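Stop decluttering, start putting things in a box
by Thenmozhi Gowda

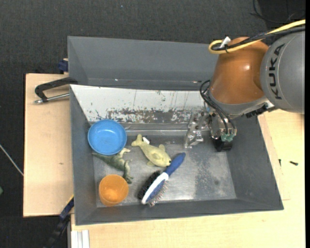
I've been told to declutter by four separate people this year. My sister, a man on the radio, my dentist (long story) and an app I never asked for. All of them very sure. All of them wrong, or mostly wrong, and I've got until the school run to say why so forgive the state of this.

The case for decluttering goes: you own too much, it's making you miserable, get rid. Hold each thing up, have a feeling about it, decide. Keep, bin, give away. Then a clean shelf and a calm head and presumably better skin.

Fine. Some of that's true. We do own too much. I'm not writing in defence of eleven phone chargers.

But the deciding. That's the bit I can't stand. Whoever came up with the idea that a tired person should make 200 decisions on a wet afternoon in November has never been that person. I did it. I did it properly, with the sheets of stickers and everything, up and down the stairs, and by the time I got to the airing cupboard I was choosing things more or less by mood. Kept a broken lamp. Gave away the good tin opener. Still angry about the tin opener.

And what did I have at the end? A tidier house for a fortnight. Then it all came back, because we live here. People bring things in. Party bags. Free pens. Half a jigsaw from next door. You can't out-decide a household with children in it, there's more of them than you and they've got energy.

My gran never decluttered anything in her life. Didn't have the word. She had what she called the muddle box, and it lived at the bottom of the stairs at the house on Lyimo Road, and anything that was in the wrong place went in it. Anything. Shoe, hairgrip, somebody's recorder, a library book, a potato once. If you couldn't find something you looked in the muddle box. If it wasn't there it was lost and you stopped going on about it.

That was the whole system. No categories. No labels. You'd see her go round before tea, one pass, box on her hip, and the room was done. Not sorted. Done. I don't think I understood till I had my own place what a difference there is between those.

Sorting is what we all got sold in the end. Walk round the storage bit of any big shop, Kaker's on the ring road has practically a whole floor of it now, and it's all compartments. Trays inside trays. Drawers with little walls. A thing for scarves, a different thing for thinner scarves. I got sucked in, I'm not above it. I bought the Jeltgate drawer set, the tall one, on a card, and spent a weekend giving everything in the front room an address. Craft. Cables. Small animals. Large animals. Vehicles.

Lasted till the first child asked where does a car go if it's a dinosaur car.

And she had a point! Every sorting scheme has the dinosaur car in it somewhere. Is the torch tools or camping. Are the birthday candles kitchen or birthdays. The scheme makes a question out of something that wasn't a question before, and then you stand in the hallway holding a candle, feeling that you've failed at being an adult. A box doesn't ask. A box is open at the top.

I know what comes next because I've had it said to my face. You're just hiding the mess. Yes. I am. Clothes hide quite a lot as well and we don't write to the papers about it. Mess you can't trip over is a better grade of mess. I want to walk to the sofa. I want to sit on it. I don't need to know in that moment where the felt tips are, in the sense of colour order.

Second thing I get told is that you waste time hunting later. Do you though? Think about what you actually go looking for in a week. Keys, phone, glasses, the one charger that works, school shoes. Five or six things, and those can have a hook or a bowl or whatever you like. Be as strict as you want about those, I am. Everybody in this house knows that keys go on the nail and I'll be unbearable about it. Everything else, all the hundreds and hundreds of other bits, you want once in a blue moon, and when you do you tip out the box and there it is and also there's that thing you were looking for in the spring. I've had some lovely afternoons on the floor with a tipped-out box. Never once had a lovely afternoon with a label maker.

Children play better out of a jumble too. I'd swear to it, no science, just years of stepping over them. Give them the drawer marked Vehicles and they drive vehicles for ten minutes. Give them the muddle and there's a shop, then a hospital, then something with a colander I'm not allowed to know about. It's the wrong things being next to each other that does it. Adults aren't much different. Half my ideas for supper come from two things touching in the fridge.

There's money in this as well and I do think we should be crosser about it. Decluttering sounds like it's against buying things but look who's selling it. The book, the course, the matching jars you decant the pasta into so it looks less like pasta. Sarkard do a "starter kit" for getting rid of stuff. A kit! It arrives in a box, and the box is the only useful thing in it. I worked out what I'd spent over the years on owning less and it came to 207 pounds, not counting the tin opener. Gran's box was from the greengrocer.

And then where does it go, all the stuff we're so proud of letting go of. The charity shop at the end of ours has a sign up most weeks saying no more donations please. They had bags across the pavement in the new year. My friend who does the till there says January is like being apologised at by the entire town. We feel lighter and someone else has to carry it out the back. A thing you keep in a box in your own cupboard is at least still your problem, and I think there's something decent about that. Old fashioned maybe.

I'll admit where it falls down. Paperwork. Don't put paperwork in the muddle box, I lost a passport renewal for most of a summer and it was not a growing experience. Medicines obviously not. Food not, see potato. Anything sharp, no. And you do need an upper limit, which is the box. When it's full it's full and something's got to come out, that's the only deciding you're let in for and it's only ever two or three things at once. That I can manage. I can manage that with the radio on.

Also it can turn into lots of boxes. I've seen that happen, my uncle had a garage you had to enter sideways. So one box per room, 2 if it's the room where everyone ends up. Not a size you can't lift. I feel quite strongly about being able to lift it, you want it on your hip and moving, if it's furniture you've lost.

But mostly what I mind is the shame. The word clutter used to be a bit of a funny word, like clobber. Now people say it in the voice they use for damp. Friends come to the door and before hello it's sorry about the state of the place, and it's never in a state, it's a coat on a chair. I read a piece at the weekend, 3,000 words, a perfectly nice woman describing how she got her hall down to one bench and one bowl and how she finaly felt free. I was glad for her. I also wondered where her family put their bags down.

A house where people are doing things has things out in it. At some point in the day they want scooping up so you can get to the kettle. That's a five minute job and we've made it into a branch of philosophy with merchandise.

My sister came round after I'd told her all this on the phone. Looked at the box by the stairs. Mine's plastic, ugly, no lid. She didn't say a word, went and had her tea. On the way out she couldn't find her glove, and I watched her look on the hooks, and the shelf, and under the bench, and then she bent down and went through the box with a face like thunder.

It was in there. So was her umbrella from Easter.

Anyway it's ten past three, I've got to go and I can't find my other shoe.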